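# Read the Handoff Aloud

Oct 30, 2020

Emergency departments lose information at shift change. The patient stays in the same bed, the chart stays open on the same screen, and the physician who held the working theory goes home. What reaches the next physician is a summary, and the quality of that summary depends on how tired the first one is.

My position is that every handoff should be spoken at the bedside, with the patient listening, from a fixed written list of 5 items: the complaint, the findings so far, the results still pending, the leading diagnosis, and the condition that would change the plan. The last item is the one most often left out. It is also the one the incoming physician can't rebuild from the chart.

The department at Barkundale moved to this format in March. Before that, handoff took place at a desk behind the nursing station. I reviewed 38 handoffs recorded under the old practice. Pending results were named in most of them. A condition that would change the plan was stated in four. A typical entry read "abdominal pain, labs back soon, probably home." The word "probably" carries the entire clinical judgment in that sentence, and no reasoning is attached to it.

The usual objection is time. A bedside handoff takes some 2 minutes longer per patient, and on a full board that is a real cost. I accept the figure. The same minutes are spent later, when the incoming physician repeats a history that was already taken, and those minutes are not recorded anywhere.
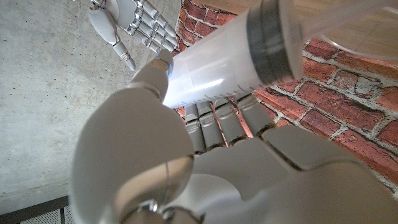

Olumide Usman disagrees with part of this. Speaking the leading diagnosis in front of the patient, he wrote to me, makes physicians vague. A doctor who would say "I'm worried about cancer" at a desk will say "we're looking into a few things" at the bed, and the next doctor hears only the second version.

I take this as a fault in the setting, and a partial one. The list has a written copy. Where the diagnosis hasn't yet been discussed with the patient, it can be stated on paper and the paper handed over at the same time. Kanyarat Wiriya has suggested that the spoken part should then wait until the patient has been told. I would allow that, provided the delay is noted on the sheet.

Software is a separate matter. Several departments have asked whether a template inside the chart would do the same work. In my view it would not. A template can be completed by copying the previous shift's text, and a spoken handoff is harder to copy. The sheet used at Barkundale is a single printed page with no boxes to tick. I would keep it that way at least until the next review in March.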